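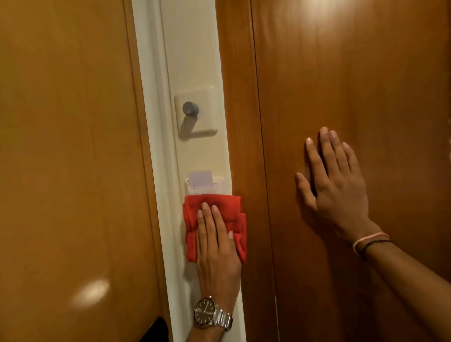
Wiping down the wall beneath a key card holder, with the dimmer switch above.

To: Housekeeping and Room Presentation list
Subject: Re: Wall plates, card holders and entry doors

Dear list members,

Thank you to the Bumton property for the query quoted at the foot of this message. As several other properties have written to the office on similar points, the reply is being sent to the full list. It should be read with the entry area section of the Room Presentation Guide, which will be amended in November.

The entry area is to be treated as a single task. It comprises the inner face of the entry door, any adjoining timber door or panel, the strip of painted wall between them, and whatever is mounted on that wall. Properties have tended to divide these items between the dusting round and the bathroom round, with the result that the wall below the card holder is assigned to neither. Inspection sheets returned by the Zistcombe property over the past quarter recorded marks in this position in 13 rooms, all of which had been signed off as complete.

Order of work

Begin with the painted wall and finish with the timber. The wall should be wiped with a folded cloth, lightly dampened with water only, using the flat of the hand and light pressure. Rubbing with a fingertip through the cloth leaves a polished patch on low-sheen paint and should be discouraged during training. Refold to a clean face before moving to the next surface.

Switch plates and dimmer knobs are to be wiped with a dry cloth. Where a knob stands proud of the plate, the cloth should be passed behind its rim, as dust collects there. Knobs are not to be pulled off for cleaning under any circumstances. After wiping, the dimmer should be returned to the full setting so that the arriving guest finds the lights as expected.

Card holders are also to be wiped dry. No liquid is to be sprayed on or near the slot. The room attendant's card may remain in the holder while the surrounding wall is cleaned, and must be removed on leaving the room. Cards left behind continue to be reported at a rate the office regards as unsatisfactory.

Gloss timber

The high-gloss doors fitted at Bumton and Zistcombe show hand marks readily, particularly where overhead light falls on them. Staff commonly steady themselves against the door while reaching the lower part of the wall. The office does not object to this, provided the door is left until last and buffed with a dry cloth afterwards, working with the grain. Chips and scuffs are to be entered in the maintenance log and not disguised with polish or wax stick. Pillai, the refinishing contractor, has advised that wax must be stripped before a repair can be made, and this has added to the cost of recent work.

Cloths

Under the current colour scheme, red cloths are used for doors, painted walls and fittings in the entry area and for no other purpose. The office is aware that some newly acquired properties formerly reserved red for bathrooms. Those properties should withdraw their old stock entirely before adopting the scheme. An order of 3,000 cloths has been placed with Wisach and will be distributed in packs of 125. Please confirm your requirements by close of business on Monday.

Questions of general interest may be sent to the list. Matters concerning an individual room should go to the maintenance desk.

Rooms Division Office

----- Original message -----
From: Housekeeping Office, Bumton
To: Housekeeping and Room Presentation list
Subject: Wall plates, card holders and entry doors

> Dear colleagues,
>
> Following a guest comment concerning Room 508, we would be
> grateful for guidance on the cleaning of the wall beside the
> entry door. The Guide refers to "switches and fittings" but
> does not mention the painted surface around them.
>
> We would also appreciate advice on whether a damp cloth is
> acceptable near the key card holder, and whether the timber
> should be done before or after the wall. Our morning and
> afternoon teams currently follow different practices.
>
> Housekeeping Office, Bumton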